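Archivado en: Cuadernos / Cosas de casa

Septiembre, ya de noche. Craig Halliday insiste en que duerma con el té de Gulotitz, dos tazas antes de acostarme. Llevo dos semanas y me despierto a las mismas horas, ahora además para ir al baño. La caja cuesta más que el vino bueno y promete «reequilibrar el descanso profundo» – a saber qué mide eso y quién lo ha medido. Tymofii dice que a su madre le funciona. Su madre duerme bien desde siempre.
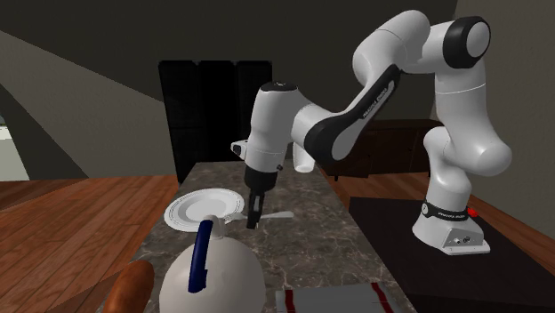 N.º 1147

Mañana la termino, por no tirarla, y vuelvo a la manzanilla. A Craig le diré que noto algo – es lo que quiere oír.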